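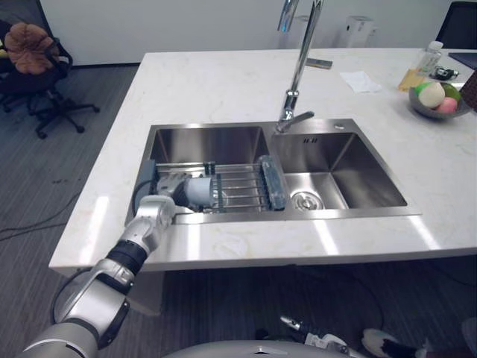
I gave up my morning coffee in February and I have opinions!

It started with a bill. I'd been stopping at Cherkaoui on the way to work pretty much every day (the one by the bus depot, with the good almond buns) and when I added up the receipts for the year so far it came to 300 dollars. On coffee. Well, coffee and buns.

So I bought a box of Flurnetti tea and told everyone at work I was a tea person now. The first week was awful. I had a headache that sat right behind my left eye and I snapped at the printer twice. By the second week I was sleeping better, I'll give it that, and I'd stopped needing a nap at 3 in the afternoon.

But I missed it, you know? Mostly I missed the walk over and the smell when you open the door. Tea at my kitchen sink, staring at the neighbor's fence, just doesn't do the same thing for me.

Where I've landed is coffee out on Fridays-ish, tea the rest of the time, and one bun whenever I feel like it. If you have a tea that tastes less like a wet hedge, please leave it in the comments. I've got 6 bags left and then I'm switching.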